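Meltden parts room opens its sorting tables to the whole town

The parts room at the Meltden Repair Hall has a new way of laying out its small electronics, and anyone who has ever dug through a shoebox of tangled wire looking for one good connector is going to love it. Since March, every appliance that comes into the hall beyond saving has been taken down to its usable pieces, and those pieces now go through yellow bins and a steel tray before they land on a shelf. Starting this month, the shelves are open to all residents, and so are the sorting sessions.

The idea came from Jadwiga Ziółkowski, who has run the electronics corner of the hall for three years and who can talk about terminal blocks with a joy most people save for dessert. She had grown tired of the old system, a row of deep tubs along the back wall where everything went in and very little came out again.

"We had treasure in there!" she said. "Good motors, good boards, connectors you would pay real money for. But if it takes you an hour to find the thing, you give up and buy a new one. I did it myself, more than once, and I felt terrible every time."

So the tubs went, and the trays came in. Each sorting table is white and kept clear of everything except what is being worked on. Yellow plastic bins sit at the sides with one kind of part to a bin, and a steel tray lined with white paper takes the middle. The paper makes a surprising difference. Small dark wires that used to vanish against a workbench stand out right away, and when the sheet gets dirty it is lifted out and a fresh one goes in.
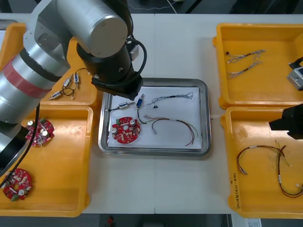

Round red circuit boards and small wire assemblies in the yellow bins at the Meltden parts room.

The round red boards have become the favorites of the room. They carry silver capacitors and a green terminal block, they have a hole in the center, and they are very pretty things once you see them up close. Kids who come in with a parent tend to go straight for them. Ziółkowski keeps one in her desk drawer to show at school visits, and she says the first question is always whether it comes from a spaceship.

The wire assemblies get less attention but more use. A lead with a sound connector on each end can save a whole evening of work for a person fixing a fan or a lamp at home, and the hall used to throw most of them out. Now they are kept whole. Nothing gets snipped unless the insulation is cracked or the connector is burned, and a lead that passes goes on the shelf under the type of plug it carries.

At the last count, taken just before the doors opened to residents, the room had 2,077 parts on its shelves. That number made people in the hall cheer out loud when it went up on the whiteboard. The plan had been to reach 500 by summer and see how things went from there.

A good share of the stock comes from two sources outside the town. The Oláh appliance shop, a short drive up the road, sends over its dead returns once they have been written off, and the school district in Priltthorpe passed on several crates of old classroom kits when it cleared out a storeroom. The kits were a lovely surprise. They were full of small motors, many of them never taken out of their bags, and they have given the hall more than it can use on repairs alone.

"I opened the first crate and I just started laughing," Ziółkowski said. "Motors, motors, motors. I called my sister over the phone to tell her, and she does not care one bit about motors, but she was very nice about it."

The motors have their own habits, as anyone who sorts them will tell you. The leads are thin, and they like to wrap themselves around each other the second you look away. New sorters are shown how to free them by hand, starting from the loose end and working back toward the body, with no pulling. Pulling is how leads come off, and a motor with a torn lead has to go back to the bench to be soldered before it can be shelved. The small ones are tested for a moment on a low-voltage supply, marked with a dot of paint on the end if they spin, and put away by size.

There was some debate over how the shelves should be arranged. One camp wanted everything grouped by the machine it came out of, so that a person fixing a toaster could walk to the toaster shelf. The other camp wanted it by type of part, and that side won, mostly on the argument that a switch does not care where it used to live. A card index by the door helps people who know their machine but have no idea what the broken piece is called. It has drawings, done in felt pen by a retired sign painter from Sutemberg, and they are good enough that visitors have asked to buy prints. (They are not for sale, at least not yet.)

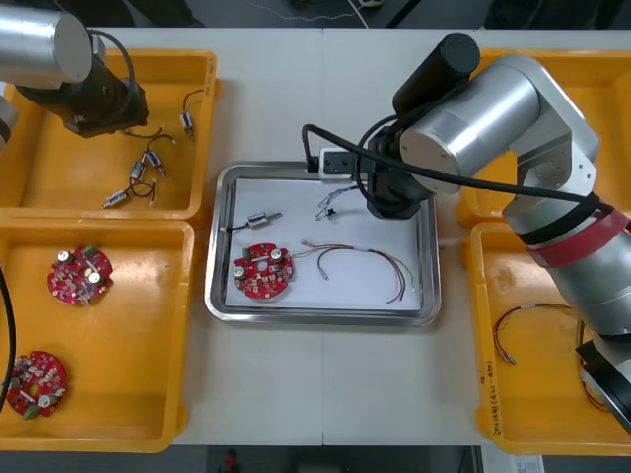
How the sorting sessions work

Sessions run in the evening, starting at 6:30 p.m., and last two hours with a break in the middle for tea and whatever anyone has baked. You do not need to know a thing about electronics. People who have never held a circuit board are paired with someone who has, and by the end of the first evening most of them can tell a capacitor from a connector without stopping to think.

Sorters begin with the bins at the sides of the table and a clean sheet in the tray. Parts that belong together are laid out on the paper so they can be looked over side by side, and anything doubtful is set apart for a second opinion. When the tray is full and everyone at the table is happy with it, the parts are tagged and carried to the shelves. Then the next lot comes out.

Boards are held by their edges. Large capacitors are checked and safely discharged at the repair bench before a board ever reaches the sorting tables, so there is no need to worry about that part of it. Batteries are never sorted here at all and go straight to the county drop-off point. Long hair should be tied back at the test supply, and drinks stay on the windowsill, a rule that was written after an incident with a mug of cocoa that people in the hall still bring up.

The youngest regular is ten and comes with her grandfather. She has taken charge of the small labels and has firm views on handwriting. The two of them rebuilt a desk fan from shelf parts in the spring, and it now runs in the hall's front window on warm days, a little noisy, with a ribbon tied to the grille.

What you can take home

Residents may take up to three parts per visit at no charge. Larger requests are fine too, but they need a quick word with whoever is at the desk, mainly so that a class or a club does not find the shelf bare the next day. Schools can reserve a mixed box, and two have already done so for their science fairs. Please bring the broken part with you if you can. Matching a connector by eye is far easier than matching it from a description, and the desk has a magnifier on a stand for the really tiny ones.

Parts that do not fit can be brought back, and most people do bring them back, which has pleased Ziółkowski no end. She would like to see more people return with the thing they fixed, too. A corkboard near the entrance already holds notes about a sewing machine, a slot-car track, a record player and a doorbell that plays the wrong tune but plays it loudly.

Donations are welcome during opening hours. The room is looking for dead fans, printers, hair dryers, kitchen mixers, toys with motors and any box of odds and ends from a basement or garage. It cannot accept microwaves, old picture-tube televisions or anything that has been in a flood. Please leave cords attached. Cords are among the first things to go off the shelf, and a cord cut short at the plug is hard to give a second life.

Next on the list is a third sorting table, to stand under the north windows where the daylight is best. The hall has the tabletop already and is hunting for a sturdy set of legs. If you have some, Ziółkowski would be thrilled to hear from you, and messages can be left at the front desk of the Meltden Repair Hall.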